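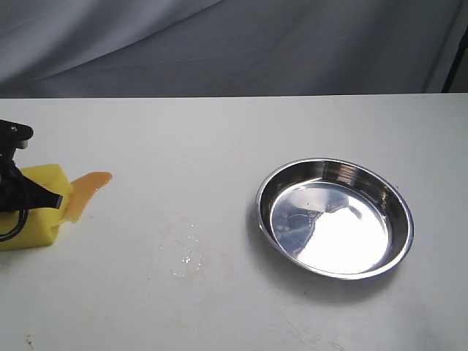
Ticket 620: Syrup spill on white tabletop, sticky film after wiping
Opened by: Kenza Alaoui
Site: Venckus, demo room
Status: Open

Kenza, 10:16
Hi all! I love this table, so I want to get it right. Syrup on the white top comes up fine with a yellow sponge, but a tacky film stays behind and catches dust. I've tried plain warm water and then the Herano spray, two passes each. The Herano helped a bit near the back edge. What am I missing?

Basix support, 10:57
Great details, thank you! Two questions. Are you rinsing the sponge between passes, and where does the rinse water go?

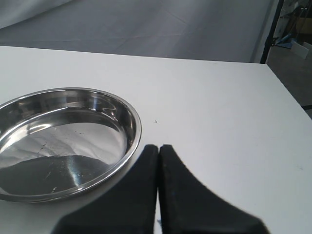 Kenza, 11:10
I rinse in a shallow steel dish that sits on the table. One fill for the whole job, which now that I type it out sounds like the problem. The dish also gets water spots, and I'd love a fix for those too.
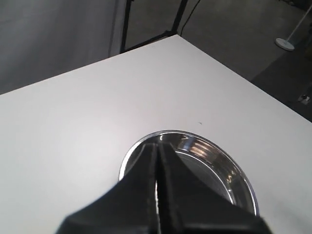
Steel dish on the tabletop, small dark speck beyond it

Kenza, 11:16
Forgot to say — there's a tiny dark speck on the white surface. Crumb or a mark in the finish, I can't tell yet.

Basix support, 11:57
Try a fingernail on the speck first, then a damp cloth. For the film: lift the bulk of the syrup with a scraper, lay a warm wet cloth over the rest for 10 minutes, then wipe inward from the edges. Change the water after every pass. Dry the dish with a soft towel straight after rinsing and the spots should stop building up.
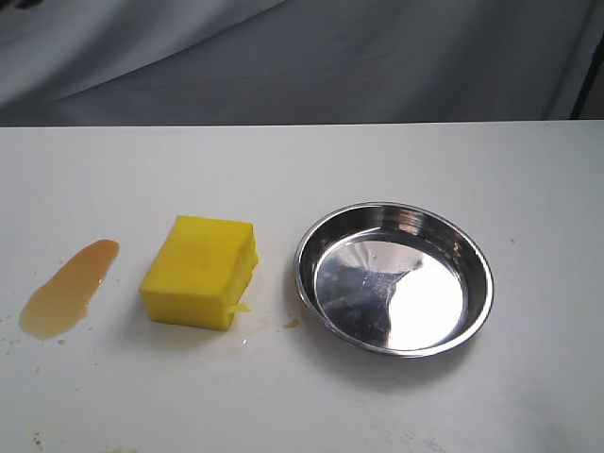

Amber spill at left, with the sponge and steel pan

Kenza, 13:10
Oh, this is a good plan! I'm going to do the narrow end first and leave the wide pool for the scraper. I have a Hikico cloth that should hold the heat well. Please keep the ticket open, I'll add notes on the film and the speck tomorrow.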